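Play food

Play food is the general name for toy versions of groceries, meals and condiments, usually sold with matching dishes and utensils. It is used in pretend cooking and shop games, mostly by children over the age of 2.

History

Early sets were made of painted plaster or carved wood and were sold as dollhouse furnishings. Larger pieces, sized for a child's hand, became common once molded plastic was cheap. The Numthorpe catalog listed 22 items in its first kitchen range and 146 a decade later - most of the additions were packaged goods such as jars, cartons and sauce bottles.

Types

Sets are commonly divided into raw foods, prepared dishes and packaged goods. Condiments belong to the last group and tend to follow the familiar colors of the real product, with red for ketchup and yellow for mustard. 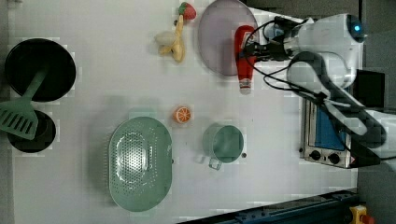 Collecting

Older sets are traded by collectors, who pay more for complete boxes. Josiane Pons's guide to the field covers 13 makers, among them Brukulix and Potach. Pieces with their original paint are harder to find, and repainted fruit is often sold as a separate class.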